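Cookies help us keep you signed in and remember your settings. By continuing to use this site you agree to their use. Manage preferences

Neltent Small Projects Fund
Progress report, second period
Project: Grikik hand-held clothes gripper
Built at: Dimthorpe shared workshop
Reporting to: the fund's projects desk

1. Where the project is up to

The first report covered the drawings, the printed parts and the first set of jaws. The second period has been spent putting the tool together properly, fixing what came loose, and starting to record clothes handling at home. The tool now opens and closes through its full travel and can be held comfortably for a long session. Recording started in September and is continuing.

The aim is the same as in the application. We want a low-cost hand-held gripper that a person can use to pick up, turn and fold ordinary clothes, with the recordings used later to train a small arm on the workshop bench. The arm is outside this grant. The gripper and the recordings are inside it.

2. Work on the gripper

The linkage gave us the most trouble. The arms pivot on metal screws, and in the first build the screws backed out during use. We tried a thicker washer, which made the action stiff, and then a thread-locking compound, which has held so far. Each screw is checked before a session and again at the end.

The body was reprinted twice. The first reprint warped along one side because the workshop was cold and the printer had no cover. The second was done with a cover on and came out flat. The ridges on the body were kept from the earlier design, as they give the palm something to hold.

The blue jaw pieces are the third version. The first two were smooth and let thin cloth slide out. The current ones close on thick pile as well as satin, and we have been working through both kinds of material.
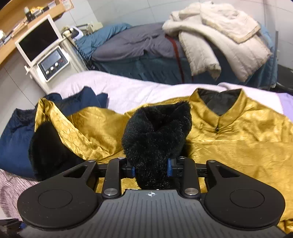
Ratanaporn wrote back on the draft of this section that long pile was the wrong place to start, that a jaw can seem to have a good hold when it has only caught the fibres, and that every grip on that sort of material should be followed by a slow lift and a short wait before it is counted as a success.

We have taken that up. The session sheet now has a separate column for the lift and wait, and a grip is marked as held only when both are done. Earlier recordings without the wait have been kept but are marked as unconfirmed. They will not be used in the success figures in the final report.

3. Recording sessions

We have set a target of 400 usable recordings for the whole project. A usable recording starts with the jaws open, includes one complete attempt, and ends with the jaws open again. Failed attempts count as usable if the recording is complete. We had not made this clear in the application, and the fund should know that the target includes failures.

Of these, 100 are planned as simple picks, where the item is lifted and put down. Another 50 will be attempts at turning a sleeve or collar the right way out. The rest are folds and moves between piles. Sleeves are slow work and we may need to ask for some of that share to be moved to folds.

Most sessions are run on a Tuesday evening, when the workshop bench is free for charging and copying files afterwards. Copying takes longer than we allowed for. The notes are written up the same night while they are still fresh.

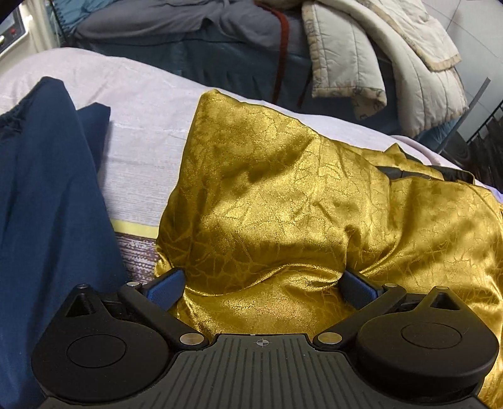

The main handling problem in this period has been shiny cloth. Satin moves away from the jaws as they close, and the highlights make it hard for the tracking software to tell a fold from a bright line in the weave. We have changed the approach so that the person opens the jaws wide around a raised section and closes from both sides, with the pads coming down on the fabric before any sideways pull. The gold satin is useful for this because its crackle pattern and its bright and dark patches give the software plenty to get wrong. Plain navy cloth laid on the same bed gives us a duller surface to compare it with. We will keep both colours in the set.

4. Spending

Spending is within the approved budget. The printed parts cost less than planned, even with the reprints. Storage cost more, as we bought a second drive so that there are always 2 copies of each session. We have moved the saving on printing across to cover it. No extra money is being asked for.

The workshop fee at Dimthorpe has been paid to the end of the project. Receipts are attached to the online form.

5. Problems and changes

Wear on the pads is a concern. The texture on the jaw faces is getting shallower where it meets the cloth most often. A spare set has been printed and will be fitted when the current pads start to slip on cotton. We will record which set was used so the change can be found later.

The grip strength is still set by hand, by feel, and it varies between people. A simple spring gauge would let us write down a number. One is being made from workshop scrap and should be ready early in the next period.

6. Next period

Finish the simple picks. Fit and test the spring gauge. Start on sleeves and collars with shirts before moving to heavier jackets. Check the tracking on the satin recordings and redo any where the jaw position is lost. Send the fund a short sample of recordings with the session sheets, including failed attempts.

The next report will be sent through the same form.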